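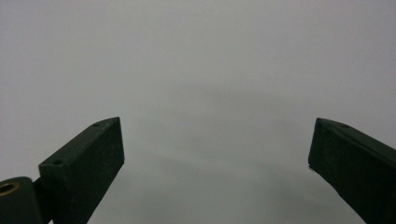 Hellgrau, glatt, nach unten etwas dunkler

Forum > Innenausbau > Farben, Putze, Tapeten

Hellgrau im Nordzimmer wirkt blau – anderer Ton oder anderes Licht?

kellerlinde
Eröffnet am 10.11.2024

Hallo zusammen,

wir haben im März eine Altbauwohnung übernommen und streichen jetzt Zimmer für Zimmer. Flur und Küche sind fertig, weiß, kein Thema. Im Wohnzimmer wollten wir ein neutrales Hellgrau. Das Zimmer geht nach Norden, zwei Fenster, gegenüber steht ein Haus mit ziemlich dunkler Klinkerfassade.

Gekauft haben wir "Dulbridge" von Gidimano, matt, Nassabrieb Klasse 2. Im Laden sah das auf der Karte nach warmem Grau aus, leicht ins Steinige. An der Wand ist es morgens und den ganzen Vormittag hellblau. Abends mit Lampe geht es, da ist es sogar schön.

Gestrichen ist bisher nur die Wand gegenüber den Fenstern, zwei Anstriche, Untergrund Glattvlies mit Grundierung. Insgesamt sind es 43 qm Wandfläche, es lohnt sich also noch umzuschwenken. Zwei Eimer sind zu, einer ist angebrochen.

Fragen:
Gibt es einen Ton, der bei Nordlicht wirklich grau bleibt? Oder liegt es am Glanzgrad oder am Licht? Und kann man in den vorhandenen Eimer etwas reinkippen, um ihn wärmer zu bekommen?

Gruß
kellerlinde

Stuckleiste_72

Nordlicht ist kühl, das zieht jedes neutrale Grau ins Blaue. Du brauchst einen Ton mit etwas Gelb oder Umbra drin, der auf der Karte fast beige aussieht. An der Wand ist er dann grau. Die Leute trauen sich das im Laden nicht und nehmen dann das "neutrale".

Reinkippen kann man Abtönpaste, klar. Ocker, ganz wenig. Aber mach es in einem großen Gebinde für das ganze Zimmer auf einmal, sonst hast du pro Eimer einen anderen Ton.

malerbetrieb_ost

Bitte nicht einfach Ocker reinkippen. Ocker in ein Grau, das mit Blau und Schwarz abgetönt ist, gibt einen Grünstich. Das sieht man bei Kunstlicht noch stärker als bei Tageslicht. Wenn überhaupt, dann Umbra und ein Hauch Oxidrot, und zwar erst in einer abgewogenen Probe.

Sinnvoller: ungeöffnete Eimer fragen, ob der Händler nachtönt. Manche machen das, wenn im Eimer oben noch Platz ist und das Rezept im System steht. Umtauschen geht bei getönter Ware normalerweise nicht.

Stuckleiste_72

Grünstich hatte ich noch nie, und ich mische seit zwanzig Jahren selbst. Es kommt auf die Menge an.

malerbetrieb_ost

Es kommt auf das Ausgangsrezept an. Wenn du immer Weiß mit Schwarz und Ocker mischst, bekommst du ein Grau mit Olivanteil und bist daran gewöhnt. Neben einer weißen Fensterlaibung sieht man es sofort.

Dariusz Głowacki

Was für Lampen habt ihr drin? Du schreibst, abends passt es. Das heißt warmweiß, vermutlich 2700 K. Tagsüber kommt das Licht vom Himmel und von dem Klinker gegenüber. Dunkler Klinker wirft wenig zurück, also hast du fast nur Himmel. An der Farbe würde ich erst mal gar nichts ändern.

Mein Vorschlag: ein großes Musterbrett, mindestens halber Quadratmeter, in drei Tönen streichen und eine Woche lang durchs Zimmer wandern lassen. Neben das Fenster, in die Ecke, hinter das Sofa. Die kleinen Kärtchen taugen nichts, das Auge vergleicht sie immer mit der weißen Umgebung.

kellerlinde

Lampen sind warmweiß, ja, was genau müsste ich nachsehen. Musterbrett klingt gut. Ich habe noch Reste von dem Glattvlies, die könnte ich auf Hartfaser kleben, dann stimmt auch die Oberfläche.

@malerbetrieb_ost: Der Händler ist Farben Lưu bei uns im Ort. Ich rufe an und frage wegen Nachtönen. Die Rezeptnummer steht auf dem Deckel.

Fensterbank

Wir hatten exakt das Problem, anderes Fabrikat (Wara, Ton weiß ich nicht mehr). Nach dem Einräumen war es weg. Großer Wollteppich in Rostbraun, Regal aus Eiche, Vorhänge in Natur. Im leeren Zimmer hatte ich schon einen Kostenvoranschlag für neu streichen geholt, 764 Euro für alles inkl. Abkleben. Habe ich mir dann gespart.

Welchen Boden habt ihr?

kellerlinde

Dielen, abgeschliffen und weiß geölt. Also auch eher hell und kühl. Liegt zurzeit Malervlies drauf, und das ist auch noch weiß mit Folie.

Fensterbank

Dann nimm das Vlies mal für einen Nachmittag weg und leg eine Wolldecke hin. Der Boden färbt die untere Wandhälfte ziemlich stark mit.

Brynhildur Ingvarsson

Ich sehe das anders als die meisten hier. Wenn euch die Farbe am Vormittag stört und ihr am Vormittag in dem Zimmer sitzt, dann ist es die falsche Farbe. Teppiche helfen ein bisschen, aber sie nehmen den Stich nicht von der Wand über Augenhöhe. Ich habe zwei Jahre lang in einem blauen Wohnzimmer gesessen, das grau sein sollte, mit Teppich und Eichentisch und allem. Beim Streichen des Flurs habe ich es dann doch mitgemacht, in einem Greige. Seitdem ist Ruhe.

Was ich außerdem ändern würde: die Decke. Reinweiß an der Decke drückt das Grau noch weiter ins Kühle. Ein gebrochenes Weiß oben macht mehr aus, als man denkt, und kostet einen Eimer.

Dariusz Głowacki

Bei der Decke stimme ich zu. Beim Greige nicht unbedingt. Das kippt bei 2700 K gern ins Gelbliche und dann kommt im Dezember der nächste Thread. Deshalb Musterbrett, auch abends anschauen.

Stuckleiste_72

Greige kann ich nicht mehr sehen. Jede Ferienwohnung ist greige.

Brynhildur Ingvarsson

Musst du ja nicht drin wohnen.

rolle_und_pinsel

Zum Glanzgrad hat noch keiner was geschrieben. Matt ist bei glattem Vlies richtig, alles darüber zeigt dir bei seitlichem Licht jeden Ansatz. Manchmal sieht man auf ganz glatten Flächen auch Verläufe, oben heller und unten dunkler. Da wird dann gern auf die Farbe geschimpft oder noch ein dritter Anstrich draufgesetzt. Das kommt oft einfach vom Lichteinfall. Vorher mit einer Lampe aus einer anderen Richtung prüfen: Wandert der Verlauf mit, ist es Licht. Bleibt er stehen, ist es der Auftrag.

Und Nassabrieb Klasse 2 reicht im Wohnzimmer dicke, mehr braucht man da nicht.

kellerlinde

Danke für die vielen Antworten. Zwischenstand:

Farben Lưu tönt die beiden geschlossenen Eimer nach, kostenlos, wenn ich sie hinbringe. Den angebrochenen nehmen sie nicht, den behalte ich für den Abstellraum. Der Mann am Telefon hat auch von Ocker abgeraten und will mit Umbra und etwas Rot arbeiten. Eine Probe macht er vorher.

Vlies und Folie habe ich vom Boden genommen. Ist besser, aber blau bleibt es.

Ein Malerbetrieb hat mir für Wohnzimmer und Schlafzimmer zusammen ein Angebot über 2000 Euro gemacht, das lasse ich. Wir streichen selbst weiter. Decke überlege ich noch, die ist frisch reinweiß und ich habe wenig Lust, wieder über Kopf zu arbeiten.

malerbetrieb_ost

Nimm zur Probe das Deckelrezept mit, am besten fotografiert und aufgeschrieben. Und beide Eimer nach dem Tönen zusammenschütten und im großen Kübel durchrühren, bevor du anfängst. Die schon gestrichene Wand musst du nicht neu grundieren, kurz trocken abfegen reicht. Ein Anstrich könnte genügen, rechne aber mit zwei.

Fensterbank

Schreib bitte mal, wie die Probe geworden ist. Unser Arbeitszimmer geht auch nach Norden und ist als nächstes dran.

kellerlinde

Mach ich. Das Brett ist geklebt und trocknet gerade, die Eimer bringe ich morgen hin.

Nach oben | Kontakt | Impressum | Datenschutz | Alle Beiträge © bei den jeweiligen Verfassern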